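Kinby set up its sorting tables last month, and this page shows how the work areas are laid out. Each table gets the same few things - a mat, trays and plenty of clear space.

Click on any picture for a larger version. Captions give the place and the month.
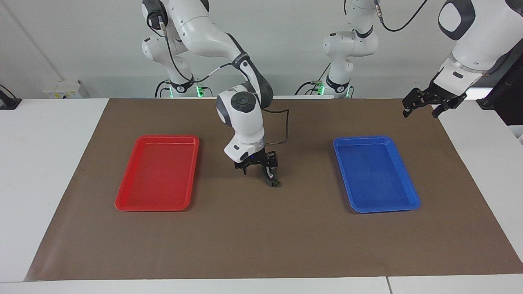
**Ormsby, December** - Brown paper mat on the white table, with a red tray on the left half and a blue one on the right. Both trays are empty. They are the same shape and size, so either colour can go on either side.

The gap between the trays is kept wide so that items can be put down there before sorting. Paper mats are replaced after 30 sessions, or sooner if they tear.

Pictures from Murkville will be added when the tables there are ready. Older galleries are listed under Platamora.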